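Smoke over the ridge, and what we did about it

2011-11-20

We had a brush fire last weekend on the north side of the ridge, between the Umier road and the old quarry. Most people in the valley know about it by now, but I've had several emails from family asking what happened, so I'm writing it down once and sending everybody here.

I first smelled it a little before two in the afternoon. People burn leaves this time of year and I didn't think much of it. Then the wind came around and I went out to the back steps and saw the smoke, which was brown at the bottom and going sideways. Leaves don't do that. I called it in and was told they already had it and two engines were on the way from Pruvden.

Our house is on the south side, a mile and a half from where it started. There is one road out. It goes down past the Frerichs place, over the creek, and meets the highway at the feed store. If the fire had crossed the top of the ridge it would have come down through the pines behind us, and that road runs along the bottom of those pines for most of its length. So we decided to pack the car and be ready, whether or not anybody told us to.

Packing took forty minutes. That is much too long. I had always said we could be out in ten. The papers were in two different places, the cat carrier was in the shed under the snow tires, and I spent a good while looking for the charger for a phone I don't even use anymore. My wife did better. She got the medications, the photo box and the dog's things and was sitting in the car while I was still opening drawers.

Lutz Rathjen from up the road came by in his truck at half past two. He has been with the Grorby volunteer company for a long time and had his radio on. He said the fire was in grass and low brush and moving east along the slope, away from us, but that they were worried about the quarry side, where there is a lot of dead cedar. He also said the engines couldn't get past the second gate. The track up there washed out in March and has never been fixed. They had to run hose from the gate and carry hand tools the rest of the way.

That gate has come up at every township meeting I have been to this year. The quarry company says the track is the township's. The township says it's a private road with an easement. I don't know who is right. I do know that four men carried rakes and backpack pumps uphill for half an hour because of it, and I would like it settled before next summer.

At three fifteen we got the recorded call telling us to be ready to leave. We were the only ones on our stretch who got it. The Frerichs family has no land line now and nobody had signed up their cell phones, and the couple in the rental didn't know there was anything to sign up for. I drove down and told them. If you live out here and have dropped your land line, you have to register your cell number with the county yourself. It takes five minutes at the township office or you can do it by mail. They won't do it for you.

The wind dropped at four. By five the smoke had gone from brown to white, and a little after six Lutz called to say they had a line all the way around it. The final figure was 44 acres, all brush and grass and a corner of the cedar. No houses, no injuries. One hunting blind burned, and I haven't heard whose it was. They had people up there all night and most of the next day turning over the stumps. There was still a little smoke from one spot on Tuesday evening when I walked up to look.

The ground up there is strange to walk on. The grass is gone and you can see every rock and every old bottle. I found a stretch of stone wall I never knew was there. The burned part stops very sharply along the deer path, black on one side and tan on the other, and for a good hundred feet that path seems to have done as much as the hose.

We unpacked the car on Monday and I have been putting together a proper box so we don't go through that again. It's a plastic tote with a lid and it lives by the front door. It has copies of the deeds and the insurance, a flashlight, batteries, a change of clothes each, a first aid kit, water, dog food for three days and $332 in small bills, that being what was in the coffee can. I also wrote a list of the things that can't go in ahead of time and taped it inside the closet door. The list is in the order you would walk through the house.
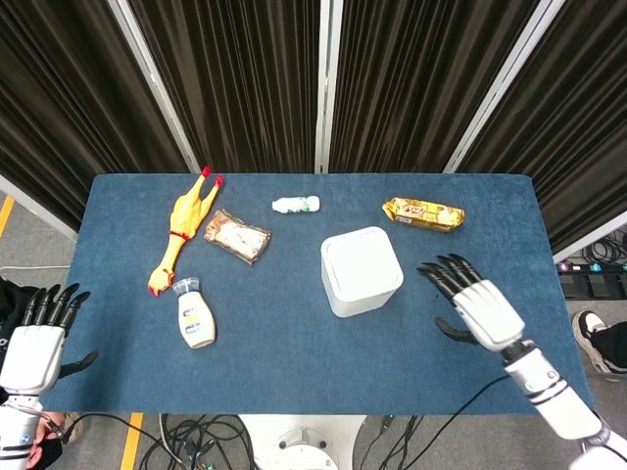
The food part of the box is the part I'm least sure of. The county leaflet says three days per person and nothing that needs cooking, which sounds simple until you stand in the store. I don't want to buy things we would never eat and then throw them all out in two years. Crackers and peanut butter went in first, then canned fruit with the pull lids. A few flat snack packs in clear wrappers, like the one beside the yellow rubber chicken, would fit down the side of the tote where the cans don't go. I plan to change the food out when we change the clocks.

I also finally cleared behind the shed. I had let a pile of branches build up against the back wall, along with some old fence boards, and that is exactly what they tell you not to do. It made three trips to the dump with the trailer. The pines are a bigger job. The lower limbs should come off up to six feet or so, and there are more trees back there than I can do by myself in a weekend. I got a price of $1,421 for the whole row, hauling included. We will probably do half this winter and half next.

For those who asked about helping, the Grorby company takes donations at the station or by mail. Lutz says they went through a lot of hose and two of the backpack pumps leak. They are trying to raise $1,000 before the end of the year to replace them, and there is a jar at the feed store too. They could also use people. Training is on weeknights at the station, and you don't have to go up a hill with a rake if that isn't for you. They need drivers and somebody to run the radio.

The next township meeting is the first one in December and the gate is on the agenda again. I'll be there, and I'm bringing the pictures I took of the washout in the spring. If you live on our side of the ridge, please come.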